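1/ Folding woven garments so the stack stays square. Notes from re-doing one wardrobe, 23 January 2020. Knits behave differently and get their own thread.

2/ Surface first. A table is better than a bed. A bed is what most of us have. If the cover is satin, pull it tight before you start, as cloth slides on it and the fold drifts towards the low side.

3/ Empty the pockets. A receipt in a side pocket puts a ridge through every layer above it. Run a flat hand down the inside of the pocket bag so it lies in one direction.

4/ Find the seams. A seam is a ready-made straight line and a better guide than the outer edge, which is usually cut on a curve. Match seam to seam, then let the edge fall where it falls.

5/ Fold lengthways first, then across. Final width 32 cm for my drawers. They are the Dovgate ones and the internal depth is less than the brochure suggests, so measure your own.

6/ Smooth from the fold outwards. Smoothing towards the fold traps air and gives a soft roll where you want a crease.

7/ Heathered and flecked cloth hides creases well. It also hides a bad fold. Check it from the side, where the layers show.

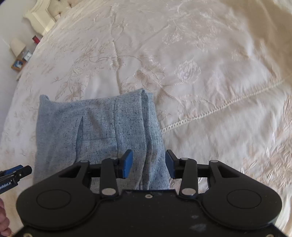
8/ Side pockets with a long curved opening gape if folded across the middle. Keep the opening on the upper layer and lying flat. A crease through the stitched edge takes a good deal of steam to remove.

9/ Peaks at the top corner mean the under layers are longer than the top one. Open the last fold only, tuck the excess in, close it again. No need to start over.

10/ Stack with folded edges facing out. Heaviest cloth at the bottom. I tried the Pasix dividers in November and took them out again: the walls lean once a drawer is full.

11/ Storage. Cotton bags for anything out of season, no plastic. The Altar boxes hold up to 403 g per compartment before the base bows, by my kitchen scale.

12/ Knits next.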